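Acheampong Cup Final Set as Floltance and Flelow Advance

April 7, 2024

Floltance and Flelow will meet in the final of the women's Acheampong Cup later in April after both clubs came through their semifinals on Saturday's rescheduled program.

Floltance defeated Zultden 1-0 in the first match. The only goal came in the 20th minute, when a corner from the left was headed back across the area and turned in at the near post. Zultden had most of the ball after halftime and struck the crossbar with five minutes left to play, but Floltance held on to reach the final for the second year in a row.

In the second semifinal, Flelow beat the host club's reserve side 3-1. Flelow trailed at the break and scored all three of its goals in the final 30 minutes, the last of them from the penalty spot.

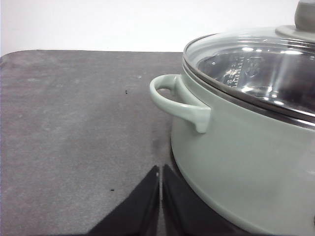
The final will be played over 90 minutes, with two periods of extra time if the scores are level, followed by penalty kicks. Each club may name up to 20 players on its match roster and may use five substitutes. A sixth will be permitted in extra time only. Rosters must reach the competition office by noon on the day before the match, and no changes will be accepted after that except in the case of injury during the warm-up.

Floltance will be without its first-choice goalkeeper, who received a second yellow card of the competition against Zultden and must serve a one-match suspension. The club has been told that it may register a replacement from its youth team, provided the player has already appeared in at least one league match this season. Flelow has no suspensions to report.

The two clubs have met once this season, in the league, and that match ended 2-2. Floltance won last year's cup final. Flelow has not yet won the competition - its best previous result was a semifinal place.

Zultden will play in the third-place match, which kicks off three hours before the final on the same field. Spectators holding a ticket for the final will be admitted to both matches.

Tickets are available from the two club offices and, from the morning of the final, at the main gate. Each finalist has received an allocation of 200 seats in the covered stand. Seats not claimed by club members will be returned for general sale. Children under the age of five do not need a ticket but must sit with an adult. Gates open 30 minutes before the third-place match, and the east parking lot will be reserved for team buses and visitors with a disability permit.

The clubhouse kitchen will serve hot food from the time the gates open until the end of the final. Payment is by card only.

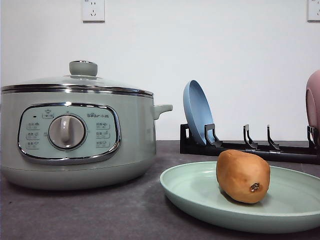 An electric hot pot with a glass lid.

If the field is judged unfit for play, both matches will be moved to the following weekend and all tickets will remain valid. A decision will be posted on the competition website by 9 a.m. on the day of the final.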